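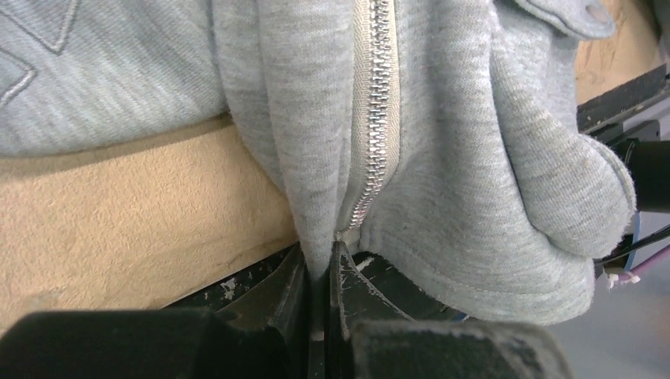 Our group project had to answer one question: which equipment must the garment laboratory buy in the next school year, if it wants to continue the folding work and we have only a small amount of money? We are four students and we worked on this from March. Clothes are a difficult material for a robot, and the shopping list depends very much on which clothes we choose. A grey hoodie with a metal zipper, for instance, makes heavy folds on one side and a narrow hanging panel on the other, and the fingers must take the thin part between the jaws while the thick part lies beside them. A T-shirt does not ask this from the gripper. For this reason we decided to plan the budget for the hoodie, and to treat lighter clothes as included.

1. What we have now

The laboratory has one arm with a two-finger gripper, one wrist camera and a work table with a tan wooden top. The arm was bought before our time and is still under service contract with Edum until the end of next year. We do not propose to replace it. The finger pads are the part which we replace most. The black pads collect lint from the knitted fabrics, and then the grip is less reliable. Aurelio Villalobos kept the notebook of repairs and he wrote there 15 stops in the spring term. In five of them the cause was the pads, and the others were cables, software or our own mistakes.

2. What we asked the suppliers

We wrote to three suppliers with the same list, so that the answers can be compared. The list had finger pads, one spare pair of jaws, a cable guide for the wrist and a second camera.

Zover answered first and gave a price of 115 euros for a set of pads. Delivery is included. They do not sell jaws separately.

Zavala has cheaper pads, but the smallest order is bigger than we can use in one year. Bernice Agbeko telephoned them to ask for a smaller packet and they refused, although politely.

Rumolo offered the cable guide and the camera together. Their offer was the most complete — it had a drawing with the screw positions — and we could check it against our arm on the same day.

3. What we propose

First, the pads from Zover, one set for each term. Second, the cable guide from Rumolo. The thin wires near the wrist can catch on a sleeve or a hood, and a guide costs much less than a repair visit. Third, we keep 200 euros for clothes and small materials. We would like hoodies in more than one thickness, with and without zipper, and they should be washed before use because new fabric is stiffer.

The second camera we leave out. Nicanor Bautista does not agree with this, and his opinion should be in the report: he thinks that one camera close to the fabric cannot see the whole garment, and that we will buy the second one later in any case. The rest of us think it is better to wait until the pads are solved.

4. Open points

We did not receive a price for the spare jaws. The present ones have scratches and worn spots, but we do not know how long they can continue, and Edum did not yet reply to our question. Ayantu Alemneh will ask again before the order is sent. The price for the cable guide is also without tax, and we must correct the table in the annex when we have the final number.

Report handed in on May 13, 2023.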